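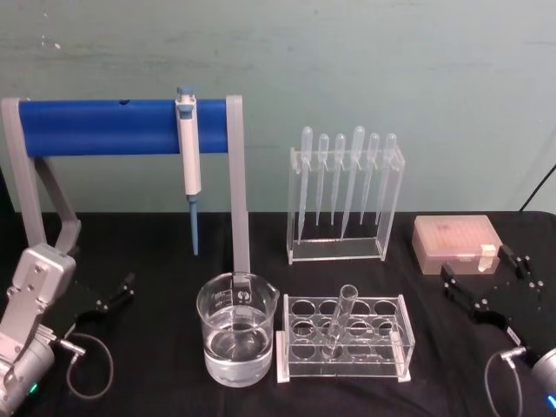 Lostby laboratory stops two-arm robot after gripper fault, update expected in November

The Mac Mathúna laboratory in Lostby has stopped all unattended work with its two-arm bench robot after a gripper closed without a command while a technician had a hand in the work area. The technician was not injured apart from a pinched glove and a small bruise on one finger. A glass test tube was broken in the same moment.

The event happened in the afternoon, shortly after 2 p.m., during a routine in which the arms learn to handle simple laboratory glassware and plastic pipettes. The program had been paused from the operator screen. According to the report which the laboratory has shared with its users, the screen showed the status "Paused" for both arms, and the technician reached in to set a test tube straight in its rack. The left gripper then closed with its normal working force. The arm itself did not move.

The emergency stop was pressed by a colleague at the next bench. It worked correctly and power to both arms was cut. The laboratory notes that cutting the power does not open the fingers of this gripper, so the technician had to pull the finger out of the glove. The manual release is on the back side of the gripper and is difficult to reach when the arm is low over the table.

Old commands kept in memory

The arms are controlled by Lurkex, a control unit made by the company Prondness. In a first technical note, Prondness confirms that the fault is in the software of the unit. When the operator presses pause, motion commands for the arm joints are deleted from the queue. Commands for the gripper are stored in a separate queue, and this one was only held back. If the connection between the gripper and the unit is lost for a moment and comes back, the held command is sent.

The log file from Lostby shows such a short loss of connection 30 seconds after the pause. The laboratory suspects the gripper cable, which moves with the arm all day and had become a little loose at the connector. The cable has been replaced. Prondness writes that a loose cable should never lead to a movement and that replacing it does not solve the problem.

The laboratory then tried to repeat the fault with nobody near the table. With the old cable, and the connector moved by hand with a long stick, the gripper closed in 4 of about 300 attempts. With the new cable the fault was not seen, but the staff did not want to continue on this basis. The right arm uses the same unit and the same software, and it is treated as affected too.

What is allowed at the moment

The robot can still be used under some limits. A person must be present at the bench with the emergency stop in reach, and the gripper force is set to the lowest value which still holds an empty tube. Beakers are filled with water only. Before anybody puts a hand over the table, the main switch of the control unit must be off – the pause button on the screen is no longer accepted as a safe state. Tubes and pipettes are placed in the racks before the unit is switched on.

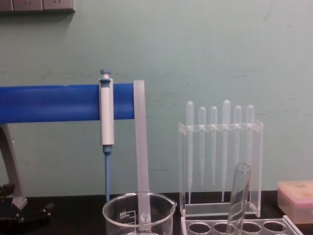 Is it enough to press the emergency stop before reaching in?

For the arms it is enough, but the laboratory asks its users to turn off the main switch as well. After the emergency stop is released, the gripper is connected again, and in the present software version this can send an old command in the same way as a loose cable does.

Several student projects are delayed by the limits, mainly those which needed long runs during the night. The laboratory has offered them time in the morning hours and asks groups to book shorter sessions. Work with the micropipette is postponed completely. The task needs a higher gripper force, and a broken hook or a bent shaft would be expensive.

Prondness has announced a new software version for November. It will delete both queues when pause is pressed, and after any loss of connection the gripper will wait until the operator confirms on the screen. Until then the company recommends that all owners of a Lurkex unit check the gripper connectors and do not rely on the pause function for protection of persons. Owners who use a different gripper should also follow the advice, as the fault is on the side of the control unit.

The company did not say how many units are in use. It did say that an earlier report of a gripper closing "by itself" had been received from another customer in spring and was closed at that time as an operating mistake. This report has now been opened again.

In Lostby the new version will be tested first with the old cable, which has been kept for this purpose. The laboratory also wants a larger release lever on both grippers – a part it plans to make in its own workshop. The drawing will be sent to Prondness for a check before the part is mounted.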